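Teaching the arm: questions people ask before their first session

Last updated: March
By Su-chen Yeh, with corrections from Fermín Paredes

If you have booked a session at Brakik, or been talked into one by a colleague, you have probably got a few worries about it. Most people do, and I certainly did. I have tried to answer the usual ones as I would over a cup of tea, so forgive me if I wander a bit.

Do I need to know how to program?

No, not at all. You show the arm what you want by doing it, and the computer keeps a record of how the arm moved and when the gripper opened and closed. Some of our best teachers have come over from the packing benches at Garrido and had never written a line of code in their lives (they are wonderfully patient, though, and that helps no end).

What is the difference between teaching by hand and teaching by remote?

By hand means you take hold of the arm near the wrist and guide it yourself, once Fermín has put it into the right mode. By remote means you stand back with the controller and steer from there. We use remote for nearly all the picking work, as your own hands and sleeves stay well away from whatever the arm is reaching for. Hand guiding is lovely for slow, simple paths, and I still think it's the nicest way to get a feel for how the joints like to bend.

What will I be asked to pick up?

All sorts! The bin gets a mixture of things that are awkward in different ways: plastic animals, rolls of tape, clear tubs, little toys. You choose one, bring the gripper down to it, close, lift, and carry it to wherever the task sheet says. Clear plastic is harder than you'd think, so leave it until you have warmed up.

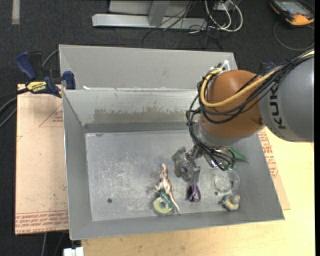

Go in slowly, and try to settle on your angle while you are still above the rim. People tend to drop straight down and then twist the wrist at the bottom, where there is far less room to do it -- and the recording will faithfully keep every bit of that twisting. If an item is lying close to a wall, come at it from the open side.

How many goes does it take?

More than you'd like, I'm afraid. A normal session is 12 recordings with a proper break in the middle. For the last task we did with Arness we collected 294 altogether, from several people, and kept 200 of them for training. Please don't take it to heart if some of yours are left out. Quite often it's a matter of the recording having started late.

What if I drop something, or miss?

Carry on and try again, unless Fermín calls a stop. A recording with a clumsy first try and a good second one can be very useful, and we mark it as such in Serkero, the logging program. If you knock the whole pile about, tell us and we'll start a fresh one.

Should I always do it the same way?

Within reason, yes. Keep the same general approach for the same sort of item, but don't fret about matching yourself to the inch. We move things about between recordings so that the arm doesn't simply learn one spot.

Is it tiring?

It is, rather, mostly for the eyes and shoulders. We stop after 20 minutes at a stretch, even if you feel you could go on all afternoon. Do say if you would like the controller stand raised or lowered -- it only takes a moment.

Can I come and watch first?

Please do. Mornings are best, any time after ten, and Fermín is very happy to talk you through the controls while somebody else has a turn.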